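무늬 벽지 이음매 맞추는 법 (셀프 도배, 작은 벽 기준)

작성: 7월 / 수정: 토요일 밤

급하게 정리함. 지난번에 올린 단색 벽지 글 보고 무늬 있는 건 어떻게 하냐는 쪽지가 많아서. 풀칠이나 초배 얘기는 그 글에 있으니 여기선 이음매랑 무늬만.

먼저 용어부터

리피트. 무늬가 세로로 한 번 반복되는 길이. 라벨에 적혀 있음. 안 적혀 있으면 롤 펴서 같은 무늬 두 개 찾고 그 사이를 줄자로 재면 됨.

스트레이트 매치. 옆 폭이랑 같은 높이에서 무늬가 이어짐. 제일 쉬움.

드롭 매치. 옆 폭이 반 리피트 내려가서 이어짐. 버리는 양이 늘어남. 처음이면 피하세요.

랜덤 매치. 안 맞춰도 됨. 잔무늬, 줄무늬, 질감 벽지가 보통 여기. 라벨에 화살표 하나랑 0 같은 기호가 있으면 대개 이거.

준비물

줄자, 긴 쇠자, 커터칼(날 새걸로 넉넉히), 연필, 수평계나 추 달린 실, 도배솔, 이음매 롤러, 젖은 스펀지, 마른 수건. 풀은 저는 Trevero 가루풀 썼고 다른 거 써도 상관없음. 롤러는 Drokham 나무 롤러. 플라스틱은 자꾸 미끄러져서 버렸음.

몇 롤 사야 하나

벽 높이를 리피트로 나누고 올림. 그 수에 리피트를 다시 곱하면 한 폭 재단 길이. 거기에 위아래 여유 더하기. 그 길이로 롤 하나에서 몇 폭 나오는지 보고 필요한 폭 수를 나누면 끝. 계산기 사이트들은 드롭 매치를 빼먹는 경우가 있어서 손으로 한번 더 해보는게 나아요.

예비로 한 롤 더. 로트 번호 꼭 같은 걸로. 로트 다르면 같은 제품이어도 색이 틀어짐. 제가 산 Arsenault 1835번은 두 롤이 로트가 달라서 교환하느라 일주일 날림.

재단

1. 바닥에 다 펴놓고 자르기. 벽에 대고 하나씩 자르면 꼭 하나는 짧게 나옴.
2. 첫 폭 자르고, 둘째 폭은 첫 폭 옆에 붙여서 무늬 맞춘 다음 자르기.
3. 뒷면에 연필로 번호랑 위쪽 화살표. 볼펜 안됨, 배어 나옴.
4. 위아래 여유는 각각 손가락 두세 마디 정도.

붙이기

시작 위치가 제일 중요. 눈에 제일 잘 들어오는 벽 가운데서 시작해서 양쪽으로 나가는 방법, 구석에서 시작하는 방법이 있는데 무늬가 크면 가운데. 잔무늬면 구석에서 해도 티 안 남.

수직선 먼저 긋기. 벽 모서리 믿지 말것. 오래된 집은 거의 다 기울어 있음. 첫 폭이 틀어지면 끝까지 틀어짐.

풀 먹이고 접어서 12분. 종이 벽지는 이 시간 짧으면 벽에서 늘어나고 이음매가 벌어짐. 부직포 벽지는 벽에 바로 풀칠하니까 해당 없음. 설명서 우선.

첫 폭은 수직선에 맞춰서 위에서 아래로. 솔질은 가운데서 바깥으로. 둘째 폭은 눈높이에서 무늬부터 맞추고 위아래로 펴기. 천장에서부터 맞추기 시작하면 눈높이에서 어긋난게 더 잘 보임. 조금 안 맞는 건 천장 쪽으로 몰아주면 됨.

이음매는 맞댐. 겹치지 말고 살짝 밀어서 딱 닿게. 손바닥으로 밀어야지 손끝으로 밀면 찢어짐. 한 10분 두었다가 롤러. 너무 세게 굴리면 풀이 삐져나와서 번들거림. 나온 풀은 바로 스펀지, 그다음 마른 수건.

점무늬, 호피 계열 팁

규칙 없어 보여도 리피트 있음. 그래서 더 헷갈림. 모양이 특이한 점 하나를 골라서 그걸 기준점으로 쓰기. 반쪽만 걸친 점이 옆 폭에서 온전하게 이어지는지만 보면 나머지는 따라옴. 밝은 바탕에 진한 테두리가 있는 무늬는 조금만 어긋나도 테두리에서 바로 티가 나고, 테두리가 흐린 건 꽤 봐줌.
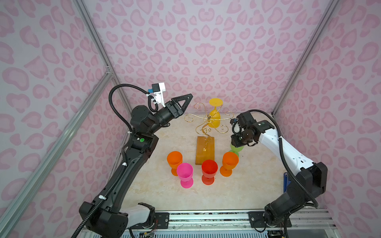

연보라 바탕에 분홍 호피무늬 벽지, 뒷면과 옆면

구석 처리

벽지 한 장을 통으로 꺾어서 넘기지 마세요. 구석에서 조금만 넘기고 자른 다음, 새 조각을 구석에 맞춰서 다시 수직 잡고 붙이기. 여기서 무늬가 살짝 끊기는 건 어쩔수 없음. 제일 눈에 안 띄는 구석에 몰아주면 됨.

콘센트는 차단기부터 내리고. 커버 떼고, 그 위로 그냥 덮어 붙인 다음 X자로 칼집. 삼각형 네 개 잘라내고 커버 다시.

자주 묻는 것

이음매가 마르고 나서 벌어졌어요 - 불림 시간 부족이거나 난방을 세게 튼 경우. 마를 때까지 창문도 닫고 난방도 끄고. 최대 3일까지 봅니다.

기포가 생겼어요 - 작은 건 마르면서 없어짐. 하루 지나도 있으면 주사기로 풀 넣고 눌러주기.

기존 벽지 위에 해도 되나요 - 실크면 겉 비닐 벗기고. 합지면 들뜬 데만 정리하고 해도 되는데 무늬가 진하면 비침.

남은 조각은 버리지 말고 서랍 바닥이나 상자 안쪽에. Nutadthorpe 수납함 안쪽 바른 건 다음 글에 따로 올릴게요.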